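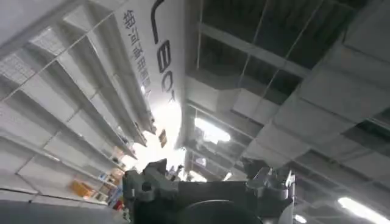
# The Last of the Stock

By August the shelves at Mendoveck were down to a yellow box, some blue and white packages and whatever had been pushed too far along to reach without a ladder. Marjorie Rowbotham had been hired to sell the rest. She had a lanyard, a stool and a discount sticker gun, and in 3 weeks she had used the sticker gun mostly on her own sleeve.

"People like a full shelf," Kjell Magnusson told her on her first morning. Kjell was the manager. He had worked there long enough to remember a full shelf, and he spoke of it the way other men speak of a boat. "Spread things out a bit."

So she spread things out. She moved a packet one shelf up, where it looked lonelier. She moved it back. Over her head the big black letters went on saying LEO and then something else, and whoever Leo was, he hadn't been in.

What Mendoveck did have was a washer and a dryer. Kjell had set them up at the back under the theory that customers would believe in an appliance they could see working. Each had a label in Chinese with a large 1 on it, and Marjorie, who read no Chinese, had decided they were both first prize. The trouble was that a demonstration needs laundry, and the store had none.

"Bring some from home," said Kjell.

"Whose home?"

He thought about this longer than she liked. The next day he arrived with a basket.

It was respectable laundry, she would give him that. Gray things, dark things, nothing with a slogan. She washed it at ten and dried it at noon, and then, because there was an afternoon to fill, she washed it again. After a week the gray things had gone very soft and the dark things were slightly less dark. Kjell said his wardrobe had never been so well looked after. He also said he was running short of wardrobe.

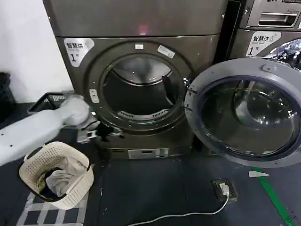

The first real customer came in at 4:15, shaking an umbrella. Her name was Tahmineh Jafarzadeh, and she gave it right away, as if Marjorie might have a list.

"Is the dryer for sale?"

"Everything's for sale," said Marjorie, and felt her voice go up. "It's 300."

"Does it work?"

Marjorie told her how well it worked. She covered the drum, the lint screen and the round door, which she opened and closed twice. She had been rehearsing to a shelf for days and it came out beautifully.

"And the clothes?"

"The clothes?"

Tahmineh bent over the basket and felt a gray sleeve between finger and thumb. Her face changed. "What is this? Is it cashmere?"

Marjorie looked toward the office, where Kjell was on the phone in a sweater far too warm for the month.

"It's 28," she said. "For the whole basket."

She had the sticker on before he hung up.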